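Ileana Rusu has been cutting and finishing plywood panels for Mocanu since the shop opened, and most of what leaves the building passes over her bench first. I asked her what she looks for in a new sheet.

"The face," she said. "I want it pale and even, and then I look at how the grain runs. If there's a swirl, I decide where it goes before I mark anything. Some customers ask for it in the middle of a tabletop. Others send the piece back."

She leaves boards unfinished for as long as she can. Oil and varnish both change the color, she said, and a buyer should see the bare wood at least once.

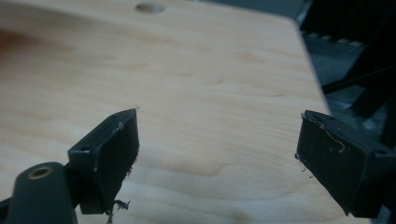
Holes are the other thing she is strict about. She drills from the good side with a scrap board clamped underneath, and she stops to clear the shavings.

"Go slow at the end," she said. "The last bit is where the veneer lifts. I ruined a panel for the Durell order that way, and it was a long one."

That order was for 152 shelf panels, each with a single hole near the back for a cable. Tudor Neagu did the layout and she did the drilling. They finished in 9 days.

I asked whether she sands by hand or by machine. "Machine first, then hand along the edges - people touch the edges." She keeps the offcuts, too, up to 1000 of them by her guess, in racks along the back wall. Small ones become test pieces for stain.

She plans to start on a set of benches for Flonditz in June.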